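From: Ghassan Awad
To: textile-handling list
Date: November 8, 2024
Subject: Re: fold order for the blue cloths

A correspondent at Pleslow wrote:

> We are still getting a crooked second fold on the blue cloths. The first
> half-fold comes out fine on the Harnden table, then the layers shift when
> we turn the piece. Is the Warnia sheet still laid flat before each round,
> or only at the start? And does the order of corners matter?

The order matters less than the starting state. A cloth that begins with its near edge bunched will carry that ridge into the first fold, and the ridge will show up as a skew in the second. Open the near edge first, then the two far corners, then smooth outward from the middle. If a diagonal fold runs through the cloth, pull the corners along the line across it before doing anything else. 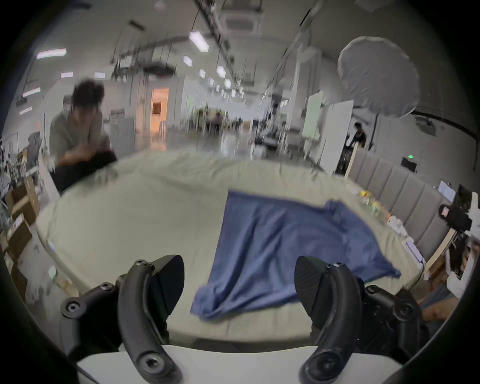 On the sheet: it should be pulled flat before each round. We did this only at the start in August and the results drifted. A wrinkled sheet drags on the underside of the cloth, and the lower layer lags when the upper one is moved. Work from the far edge toward you. Soft creases can stay. Raised ones should be pressed out by hand.

Clear a space larger than the opened cloth. Small items such as a remote control or a snack packet can stay on the bed if they are well to one side, but a plastic bag tends to catch a loose corner. 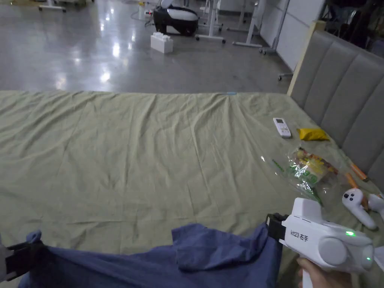
When lifting, hold the cloth by two corners of the same edge and let the rest hang onto the sheet. Keep the edge taut for the whole movement. Slack in the top edge is the usual source of the shift described above. Lower the far side first, wait for it to settle, and only then bring the held edge over.

For the turn, we stopped rotating the folded piece. Walk to the adjacent side of the bed and make the second fold from there. It adds 10 seconds per cloth. Over 30 cloths the skew was small enough that we quit measuring it. The Matos notes, item 607, still give the old method - please disregard that item until it is rewritten.
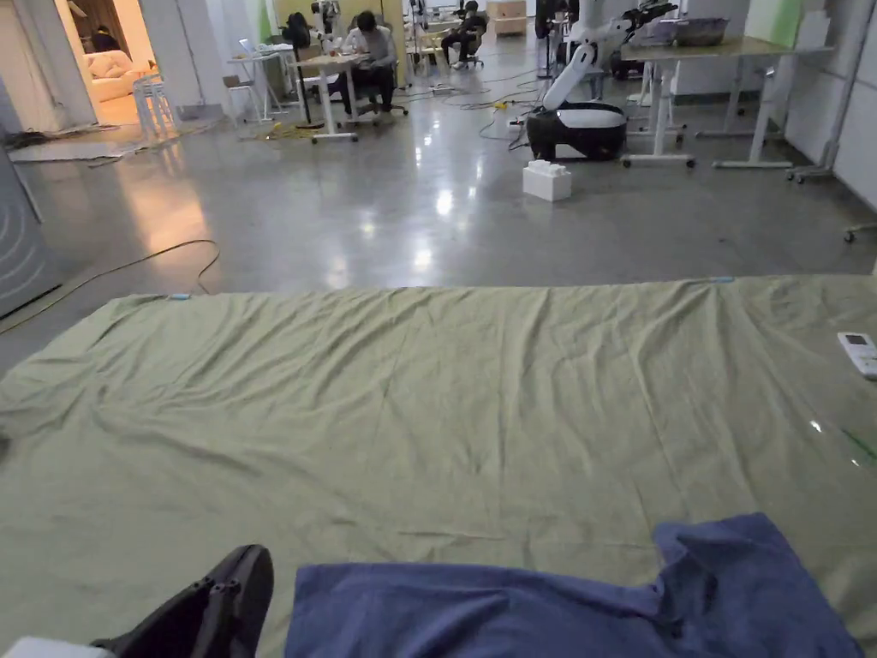
Ghassan Awad
Linen Procedures Editor, Warnia

P.S. Replies on the hemmed version should go in a separate thread. The hem changes the stiffness of the edge and the steps for it are different.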